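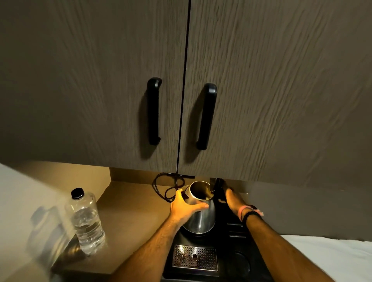
Kettle task at the kitchenette counter, Clundumville.

Durilau – Progress report to Lacroix, second reporting period
Prepared by Randi Åberg

Summary

The main event of the period was the demonstration day at the Clundumville site in May, which was a condition of the second payment. It took place as planned. Data collection for the kettle task continued before and after the visit and is slightly behind the schedule in the work plan. Spending is within budget. One change to the work plan is requested at the end of this report.

Demonstration day

Visitors were received in two groups, the first at 9:30 and the second at 1:15. Each group saw the same program: a short talk on the aims of the project, a person carrying out the kettle task at the kitchenette, the processing of a recorded episode in Zulto, and a run of the current policy on the bench arm in the main lab.

The kitchenette part was the one most visitors asked about. Several had expected to see the robot there and wanted to know why a person was doing the task. The answer given was that the policy is trained on recordings of people working at an ordinary counter, and that the arm remains in the main lab until the safety review for shared spaces is finished. We will put this in the invitation text next time.

The program ran over in the morning group. Processing in Zulto took longer than in rehearsal, and the bench run started 20 minutes late. For the afternoon group we used an episode processed in advance and kept to time.

On the bench, the arm completed the reach and grasp stages for both groups. The pour stage was shown to the morning group only. In the afternoon the arm stopped before the pour on a force limit and was not restarted. The limit had been set low on purpose for a day with visitors close to the bench, and the log shows a normal stop with no fault.

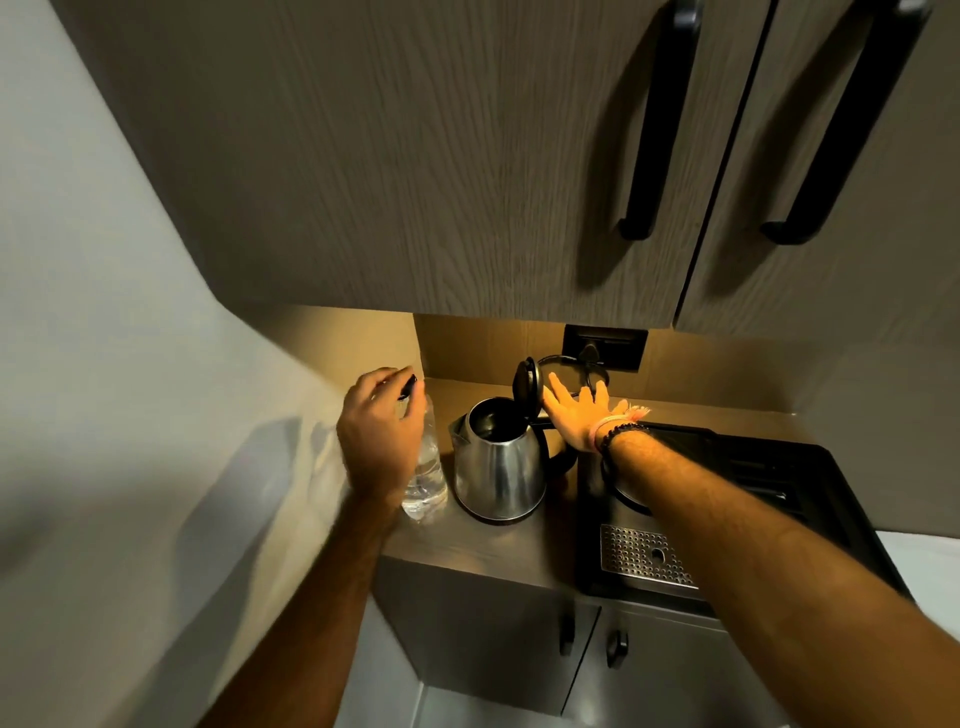
Bottle and kettle handling. Left hand at the bottle cap, kettle lid raised.

Data collection

The project has now recorded 369 episodes. Of these, 236 belong to the kettle task and the rest to drawer and cup tasks carried over from the first period. After review, 139 of the kettle episodes have been accepted for training.

The acceptance rate is lower than we assumed in the proposal. The main causes for rejection are:

Hands hiding each other at the moment of contact. The cap and the kettle handle are the worst cases, as both are small and dark and easily covered by fingers.

Strong reflections on the kettle. Polished steel under a warm cabinet light gives highlights that the hand tracker sometimes follows in place of a fingertip.

Episodes that end early, usually when the operator stops after a mistake. These are kept in storage but not counted.

Clear plastic bottles with water in them remain difficult for the depth estimate. We tried an opaque bottle in a short side test and tracking improved, but the purpose of the task is to cover objects found in a normal kitchen, and the clear bottle stays in the protocol.

The written protocol was revised once during the period. Operators are now asked to pause briefly between the bottle stage and the kettle stage, so that the two can be separated without manual marking. Bracelets, watches and sleeves are still allowed and are recorded in the session notes. Early checks show no difference in tracking between bare and covered wrists, although the number of sessions with long sleeves is small.

Software

Zulto was updated to handle both hands in a single pass. Before the update each hand was processed separately and the results were merged by script, with timing errors of several frames in the worst episodes. Episodes accepted before the update have been queued for reprocessing – this should be finished early in the next period.

Deviations and request

The kettle task was to be closed by the end of this period. We ask for permission to continue it into the next one and to delay the start of the coffee machine task accordingly. No extra funds are needed. Operator hours set aside for the coffee machine task would be used first, and the balance moved back once the kettle set is complete.

Next period

Reprocessing of earlier episodes, further kettle sessions at Clundumville, and submission of the safety review. A second demonstration for Lacroix staff can be arranged once the review has been returned. Please send preferred months to Randi Åberg.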